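Gripper Comparison at Trurngate: Frequently Asked Questions

What are you testing?
We compare grippers on one arm, with small kitchen tasks. The candidates are the Rurka parallel gripper and two models from Ernwood.

Who does the tests?
Rungnapa Chuensuk prepares the table and runs the arm. Pornthip Chareonsuk keeps the results and answers your letters.

How many picks does each gripper make?
Each gripper makes 563 picks with the same controller settings. After every 32 picks we wipe the fingers and check the zero position.

Why do you use real ice?
Many readers asked for it. Plastic cubes are all the same size, and they do not melt. With real ice we learn much more about the closing force.

What counts as a good pick?
The cube must be lifted from the bowl and released into the cup within three attempts. A cube which falls on the table is a miss.

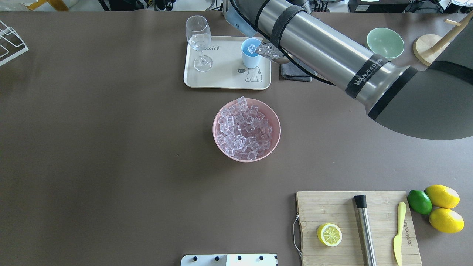

Ice task: one cube held over the light blue cup, with the pink bowl of ice below the tray.

Can I borrow the test program?
Yes, please write to the Saengthong office. The program needs a controller with force reading.

When was this page last changed?
2020-10-27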